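Sorting the living room in one pass

Posted 2024-11-29

The living room in the Clivham apartment has two flat surfaces of any size, the sofa and the large table. Both collect things. The sofa takes whatever comes through the door in a bag. The table takes whatever is small enough to be put down with one hand. I have cleared them separately for years and the result was always the same: the sofa load moved to the table, the table load moved to the sofa, and the room looked different without holding any less.

In January I wrote down a procedure. I have changed it a few times and it is now stable enough to post.

Equipment

One round mesh basket, plastic, for waste and packaging. A mesh side is better than a solid one for this job. The contents can be checked from the side without tipping anything out, and a coin or a key at the bottom shows up through the holes.

One open basket for paper goods: toilet paper, kitchen roll, anything on a core. These are bulky, weigh almost nothing and will roll off a cushion.

One flat cardboard box on the floor. Mine stays next to the sofa and takes folded cartons. I don't break cartons down as I go. Folding interrupts the sorting, and a carton that has been folded too early usually turns out to have had a receipt in it.

Lidded boxes for whatever is staying. I use the Fagerlund ones, 20 liters, in the hall closet on a shelf 600 mm deep. Two fit front to back with a little room left behind for the vacuum hose. The lids are not great. They bow if anything heavier than a sweater sits on top.

Order of work

Sofa first. The seat has to be usable by the evening and the table doesn't. Shopping bags stay upright against the back cushions until the end, because an upright bag keeps its contents together and a bag on its side will empty itself behind the seat. Small loose items come off the seat before any bag is opened.

The table is done second, and from the near edge toward the far edge. I tried it the other way for a while. Reaching across small boxes to get to other small boxes knocks things over, tubes especially. A squeeze tube standing on its cap has a small base and a wide top, and it goes down at the first touch of a sleeve.

The tablecloth stays on. Taking it off means moving everything twice. The only preparation it needs is to have the folds pulled flat on the side where I am working, and I often skip that. 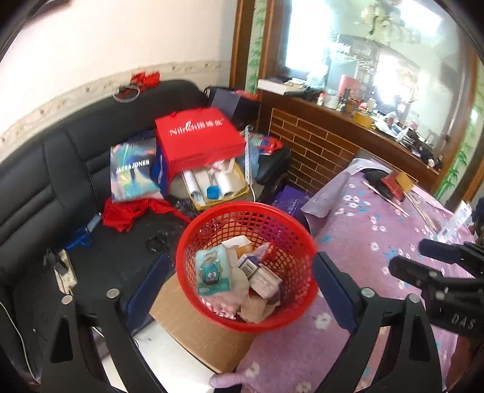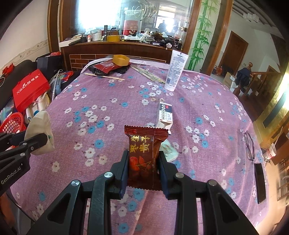 Sofa first, with the waste basket. Table second, flowered cloth still on.

Categories

I use seven. Fewer than that and the last one becomes a second pile under another name.

1. Waste. Wrappers, crumpled paper, used packaging.

2. Cartons. Anything with a barcode and flat sides, after a check that it is empty. This check matters more than any other step. Small boxes get thrown into the waste basket along with the wrappers, and a medicine box with the leaflet and one strip left in it feels nearly the same in the hand as one with only the leaflet. Open the end flap and look. In practice the waste basket gets a second inspection before it goes to the kitchen, and I pull something out of it most times. Tissue packs are the most frequent case. They are soft, printed and crinkly, and the hand reads them as a wrapper.

3. Paper goods. These go in the open basket and the basket goes straight to the bathroom shelf. Small round objects end up among the rolls. Check between them.

4. Food. Individually wrapped snacks are the main problem here, since they travel singly and are found everywhere. I stand them up in a low tin by seal direction, crimped end up, so that the print can be read. For packets printed only in Chinese I put a Vullo label on the tin with the name and the date of purchase, as I can't read the original. My labels say things like "red fruit, sour" and that has been sufficient.

5. Tubes and bottles. Bathroom or first aid, decided by reading the back. If the print is too small to read at arm's length it goes under the lamp with the others, and I do them as one batch.

6. Sticks, long thin things, bundles. Skewers, chopsticks, incense, craft sticks. This category sounds silly and I resisted it for months. The reason it exists is that long thin things fit into none of the boxes and would otherwise lie on top of all of them. Bundles in wrapping stay in the wrapping. Singles go in a jar.

7. Bags. Paper carriers with handles are worth keeping up to a limit. My limit is 12, stored flat inside the largest. Glossy coated ones are kept for gifts. The JACK&JONES bag with the blue and green shine falls under that, and so does the bright red one. Plain brown ones carry the recycling out and don't come back.

Fabric has no category on purpose. Clothes and throws on the sofa get moved to the bedroom before I start and are not sorted in the living room at all. When I forget this step, the rest takes much longer, as small items hide in the folds. I forget it regularly.

Two people

The procedure was written for one person and works badly for two unless the surfaces are divided. Hedvig Boström helped me through a pass this fall and we both worked on the table. We kept handing each other things. Each handover is a small delay, and it also moves the decision to someone who hasn't looked at the item yet.

The arrangement I now suggest is that one person picks up and names the category, and the other holds the container. Change roles when the container is full. This feels slow. It was faster than the previous method by a good margin, though I didn't time it properly and won't give a figure.

A disagreement remains about the cutoff for small cartons. Hedvig keeps them if they close well. My view is that a small carton with a working flap is still a small carton, and that we have nothing of that size to put in one. We left it at a shoebox full, to be looked at again in the new year.

Known problems

The waste basket is too small. Packaging is mostly air, and a round basket wastes the corners of whatever it stands in. I looked at a square one at the Soltside store but the sides were solid.

The cardboard box on the floor is a trip hazard once it sits in front of the sofa. Put it at the side. I know this and still put it in front.

A dark leather sofa hides dark objects. Chargers and black gloves need to be felt for, so run a hand along the join at the back of the seat before calling it done. The same goes for the gap under the armrest.

I haven't solved the far end of the table. Items stacked there on top of other items tend to be there for the next pass too. The current rule is that one stack has to be taken apart completely each time, starting with whatever is on top – usually an open container that was put there to hold something else.

Filed under: Household / Storage and sorting

Comments (4)

Tineke Michiels
Do the paper rolls really need a separate basket? I leave mine in the plastic they come in and put the whole pack under the sink.

Reply from the author
If the pack is unopened, no. Once it is open the film tears down the side and they come out one at a time. Under the sink I would worry about the trap leaking.

pk_north
The sticks category is correct. I keep mine in a spaghetti jar. Make sure it's the tall kind, the skewers are longer than you think.

Hedvig Boström
For the record, the cartons I kept are all in use except two.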